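Wiki > Web series > Talk and interview > Bidora

Browse Series Episodes People Recent changes Log in

Bidora (web series)

Bidora is an online interview series about film music, and I've been keeping this entry going for a good while now, so forgive me if it reads more like a fan letter in places. It was started by Eetu Salminen, who had been editing trailers for a small outfit in Riketstead and wanted somewhere to talk to the people whose music he kept chopping up. Each episode has one guest, one piano and one scene from a film the guest has worked on. They watch the scene silent first, then with the music, and then they argue about it (my favourite bit!).

The name comes from the boat Eetu's grandparents owned. I had always assumed it was a musical term and spent an embarrassing evening looking it up.

Format

Episodes in the first series ran to half an hour or so and were released every other week. From the second series they got longer, and the opening titles were cut right down, which I still grumble about because the old tune was lovely. There are 3 series so far, plus a run of short extras called Landry, where guests pick a piece of music they wish they'd written. The extras were meant to be a one-off for April, but viewers kept asking for more and they've carried on ever since. 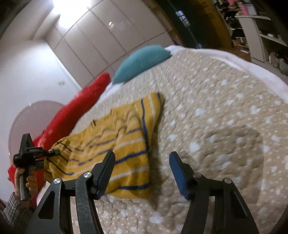

Most of the talking was filmed in an upstairs room in Riketstead until the piano got too expensive to keep tuned up there, and the whole thing moved to Jukville. You can hear the difference straight away if you listen with headphones. The Jukville room is much drier, and there's a tram that goes past in nearly every episode of series two.

Reception

It has never been a huge show. The first episode had 307 views in its opening week and the second had 554, and Eetu read both numbers out on air, sounding delighted. The one everybody links to is the episode on chase scenes, where the guest plays the same eight bars slower and slower until it turns into a love theme. I've watched it more often than I'd like to admit.

Some viewers found series three too technical, and I do see their point, as there's a good ten minutes on click tracks in the opener. The later ones loosen up a lot.

See also: List of Bidora episodes; Landry (extras)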